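## 3. Planning the equipment budget

Our first purchase plan, drawn up in December, put nearly all the money into one bench-mounted arm. We are very glad we tore it up! Cloth handling in real bedrooms needs many hands in many homes, and one arm in one laboratory was never going to give us that.

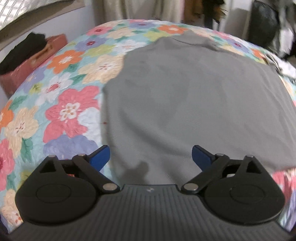 **Figure 2.** Hand-held gripper in the open position, with a grey fabric item on a floral bedspread.

The revised plan splits the spending into three lots: hand-held grippers, spare parts, and a single arm to be bought at the end. We asked two suppliers, Aneo and Barta, to quote for 17 hand-held units. Aneo's price came to 394 pounds per unit with fingertips included. Barta was cheaper on paper, but charged separately for the fingertips and for delivery, and once those were added the gap closed completely. We chose Aneo, and put the order through on the Iro project account.

Spares deserve their own line, and we would urge any group planning similar work to give them one. Fingertips are the part we expect to replace most often -- they rub against seams, zips and buttons all day long -- so we set aside 500 pounds for them at the outset. Pivot pins and linkage arms come out of the same pot. Amarachi Edet, who kept the accounts, also argued for holding back a further 1,175 pounds until the first homes had been visited, and this proved to be the best decision in the whole plan. It paid for storage cards, padded cases and a second charger for each pair of units, none of which had been on our list.

The arm itself is still to come. We have pencilled in a Zutard model, and the great pleasure of buying in this order is that we can now write its specification from the tasks people have shown us. Reach matters more than we had assumed, as beds are wide and often pushed against a wall. Lifting strength matters much less. Section 4 sets out how these two points change the shortlist.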